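The Case for Ordinary Objects in the Student Robotics Lab

By Abhishek Rana, Skerau Technical Program

Student robotics programs have long been judged by their competitions. The Skerau program sends a team each October, and its results have been respectable. It is the view of this author, however, that competition scores have become a poor guide to what students learn, and that course credit should depend on a different kind of work.

A competition game is played with pieces made for the purpose. They are the same size and weight, and they are replaced when worn. A team can spend 200 hours on one motion and leave with little sense of how a machine should handle anything else.

The manipulation course led by Anselmo Ñahui takes the opposite approach. Students work with household items and are required to log every attempt, including those that fail. Last term's four groups recorded 1,076 attempts, of which nearly 320 were marked as failures. Those entries were the most useful reading of the term. One group found that its grasp plan depended on a cup being placed in the same spot each time, and rewrote the plan from the beginning.

Critics of this approach say that it lacks excitement and is hard to grade. Both objections have merit. A tabletop exercise will not fill a gymnasium, and instructors must read the logs with care.

A faceted amber tumbler and a teal cloth on a tabletop, with two grippers at work above them, make a modest assignment by the standards of a tournament. They ask a student to plan for a narrow base, a patterned surface and soft folds.
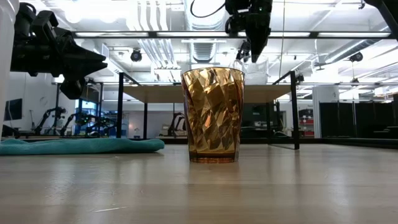

What the Program Should Change

The competition team should continue as an elective activity. Credit toward the certificate should rest on logged work with everyday objects, reviewed by an instructor from outside the group. The lab budget should be divided accordingly, beginning with the next intake.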